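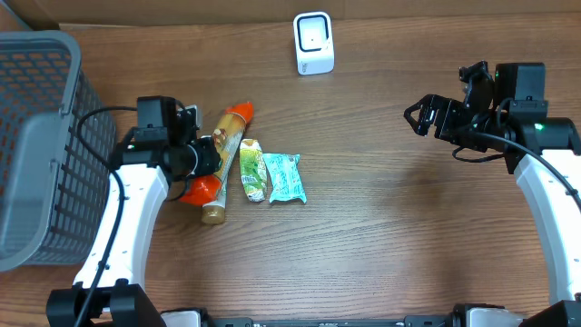

How many demos before a two-arm packing policy is worth testing?

Posted by Kylie Quinlan

We're collecting teleop episodes for a grocery packing task. Two arms, small packages on a table, a gray basket on the left. I have 67 episodes so far and they all use the same few items. Should I keep going with this set until I reach 100, or start swapping things in now? Also, the packages overlap in a lot of my starts. Is that bad for training?

Zamfira Bucur

Swap now. At Takcombe we recorded 2,305 episodes on one task, and the early ones with a fixed set of items were the least useful part of it. The policy learned where things were and ignored what they looked like.

Overlap is fine if you want the policy to handle overlap. Keep some spread-out starts as well. Check the wrist view before you hit record, as a cluster gets crowded from there. With a spaghetti pack lying across a white Pantene tube and a small crinkled packet over the pack's other edge, your operator has to decide what comes off first. Pick one order and write it down. If one person takes the pasta first and the next person goes for the tube, the model gets mixed signals from nearly the same picture.
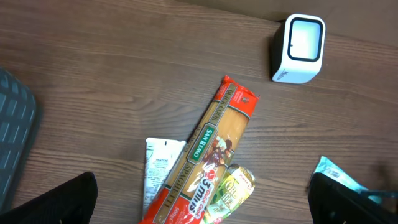
Rakena

Agree on the order thing. I'd do 10 episodes per layout and then reshuffle. Shiny wrappers gave us trouble too – we moved a lamp and it helped a bit. Delete the bad takes the same day or you will forget which ones they were.

Pangate

We trained on up to 100 and it was ok. Depends on your task.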